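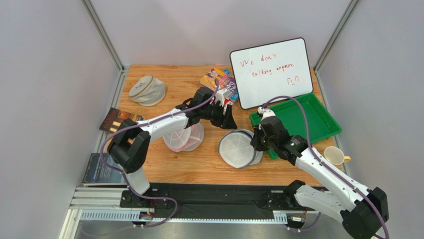 the tabletop, wood grain side up

**Oiled or lacquered for a desk top, and how do I get rid of a dull patch?**

Posted 2019-02-04 by grainwise_no

Moved into a place in Westemstead and we are setting up a work table for the spare room. Light brown wood, fairly plain, grain runs the long way. Bought the top secondhand, no paperwork, seller had no idea what was on it. Problem is a dull patch near the middle, maybe the size of a dinner plate. Looks fine head on but when the sun comes in low it shows up like a puddle. Feels a bit rougher than the rest too.

Tried so far: damp cloth, then dish soap, then a furniture spray called Vandureo that my sister swears by. Spray made it shiny for a day and then back to dull. Don't want to sand the whole thing if I can help it. No garage, so anything dusty happens on a balcony in winter.

How do I tell what finish is on there? And can you fix one patch without it looking like a patch? Budget is 90 dollars tops, less would be nice.

**tablesaw_tuesday**

First thing, stop with the spray. A lot of those have silicone in them and new finish won't stick over it, you get little craters. Don't know about that one in particular, read the can. Wipe the whole top down with mineral spirits, couple of clean rags, windows open. Lay the rags flat outside to dry after.

Then test the finish. Pick a spot underneath or right by the back edge.

Drop of water first. If it soaks in and goes dark in a few minutes it's bare wood or old worn out oil. If it beads and just sits there, some kind of film or a fresh wax.

Then rubbing alcohol on a cotton swab, hold it there a bit. Gets sticky = shellac. Nothing = try lacquer thinner the same way. If THAT makes it soft it's lacquer. Still nothing, probably poly or something factory baked on.

If it's oil you are in luck. Sand the patch lightly by hand with the grain, feather it out a good way past the dull part, wipe off, thin coat of oil, wait 15 min, wipe off everything that hasn't soaked in. Next day do the whole top with one more thin coat so it all matches. Small can is plenty, you'll come in way under budget.

If it's poly, spot repairs pretty much always show. You would have to scuff and recoat the full top. Not hard just boring. And don't do it on a cold balcony, it wont cure right. Wait till May or do it inside with a water based one.

Oily rags: do not ball them up in the trash. They can catch fire by themselfs. Flat outside, or in a bucket of water.

**mossy_kettle**

just put a desk mat over it lol. I had the same thing on mine, got a big felt one, 38 dollars, never looked at the patch again

**Kullthorpe_refinish**

Agree with most of the above but try one thing before any sanding. Dull and slightly rough in a round patch sounds like heat or water lifted the grain a little, or someone scrubbed it with a kitchen pad. Take a gray pad (the very fine kind), bit of paste wax, rub with the grain, light pressure, buff with an old t-shirt. Takes about 4 minutes. If it's only surface scratches that evens out the sheen and you're done. If it doesn't work the wax comes off again with mineral spirits, so nothing lost.

Only do this after the alcohol test though. Wax over bare wood is a pain later if you decide to oil it.

Also do the underside if you end up oiling. One coat is enough. Top sealed and bottom bare is how you get a cupped table.

**grainwise_no**

Thanks all. Water beaded, alcohol did nothing, havent got lacquer thinner yet. Going to try the gray pad this weekend and the felt mat is plan B.

Related
Solanki folding desk, how to tighten wobbly legs
White ring from a hot mug, does mayo work?
What grit after 100 for a softwood shelf
Can I put water based poly over old oil
Getting candle wax out of open grain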